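Print this post | E-mail this post

Two arms in the back shed, and what I learned wiring them up

August 3, 2019

I've been promising an update on the robot bench since June, and the truth is I've been having too much fun with it to sit down and write. It works! Both arms move, both grippers close when I want them to (mostly), and the bench hasn't tripped the breaker in 18 days. That last one feels like the biggest win of the lot.

For anyone new, the short version. I'm building a two-armed sorting bench at home, on the weekends and far too late on weeknights. One arm would have been the sensible start. But nearly everything I do with my own hands takes two of them, and I wanted to see how hard it would be to get a pair of arms sharing a small space without whacking each other. Pretty hard, as I can now report.

The walls went up first. I used white panels with a bit of wood grain in them, held by aluminium corner posts, and I'm so glad I didn't leave it open as I'd planned. The shed has one window, and the light through it swings all over the place from breakfast to dinner. With plain pale walls behind everything, the wrist cameras have a far easier time of it, and I've stopped having to retune the colours every time a cloud goes over. The green mat helps too. I tried a grey one first and hated it. The shadows under the grippers just vanished into it.

Then came the front rail. Each arm sits on a black mounting plate bolted to an aluminium rail along the front edge, so I can slide an arm sideways by loosening the bolts and doing them up again. I moved them four times before I was happy. Too close together and the elbows fight. Too far apart and neither one can reach the middle properly, which is where all the interesting stuff goes on. If you're building one of these, cut the rail longer than you think you'll need. Mine came from Ristoncombe, the metal place out past the rail yards, and they'll sell you offcuts if you ask nicely and don't mind a few scratches.
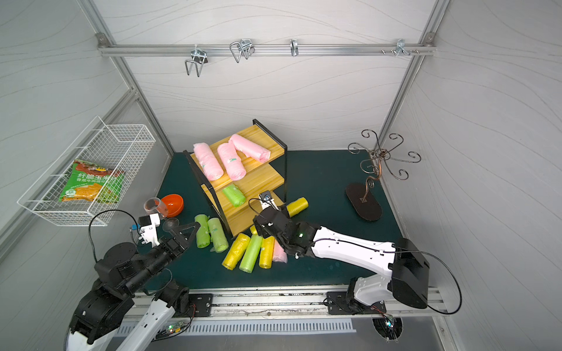
The software side is called Kettle, for no better reason than that I started writing it while waiting for one to boil. It's a small program that takes a list of moves, checks whether the two arms would end up in the same spot at the same moment, and makes one of them wait if so. The first version was very polite. Both arms would stop, each waiting for the other to go ahead, and there they'd sit until I got sick of it and hit the switch. I fixed that by letting the right arm always go first. It's crude and it works a treat. I'll do something smarter later on, maybe give priority to whichever arm is already holding something.

Picking things up has been the real education. I began with wooden blocks, and blocks are lovely — they stay put, they have flat sides, and they forgive you for being a bit off. Then I moved on to rolls of little plastic bags and it all fell in a heap. A roll will scoot away the moment a fingertip brushes it. Squeeze too hard and the outside layer slides around and the whole thing twists in the grip. I logged every attempt in a notebook and then in a spreadsheet, and I'm now up to 1,962 tries, good and bad. I know that sounds mad. It's been the most useful thing I've done, though, as I'd been blaming the cameras for weeks and the log made it plain that the trouble was in how I was coming down on the rolls. I was closing the fingers while the arm was still sinking. Now it stops, waits a moment, and then closes. So much better!

Of the last 500 tries, the worst patch was on the shelf. The mat is easy by comparison, with room on all sides. On the shelf you've got a board above and a thin metal frame to dodge, and the gripper has to go in nearly level. I turned the shelf on an angle to give the arms a better way in, and that helped the right one a lot and the left one hardly at all. I haven't worked out why yet. My hunch is that the left shoulder was put together a hair out of true, and I'm putting off pulling it apart because I know I'll lose a whole weekend.

A few notes on cables, for the person who asked in the comments last time. Leave more slack than looks tidy. I had mine clipped down neatly along the arm to begin with, and every time the wrist turned right over it tugged at the plug. Now there's a big floppy loop, and it looks a bit silly, and I haven't had a camera drop out since. Keep the loop high, too, or it'll sweep things off the bench for you.

The power supply is a Veson unit I got second-hand at the Skelville swap meet, along with a bag of connectors I'm still sorting through. It gets warm, so I put a vent at the front below the rail. All up I've spent 72 dollars on plugs and cable alone, and I'm a bit ashamed of that, seeing how much of it is now in the scrap tin.

Next on the list is handing over. I want the left arm to pick something up, hold it out in the middle, and have the right arm take it. I've tried it by driving both arms by hand and I dropped the block every single time, so goodness knows how Kettle is going to manage. I've also got a new set of rubber fingertips to try, softer than the ones I've got on now, and I'm hoping they'll help with the twisting.

I'll put the bench drawings up once I've redone them in pen. If you want the rail measurements before then, leave a comment and I'll go out with the tape.

Print this post | E-mail this post

Contact | Copyright 2019, all rights reserved | Back to top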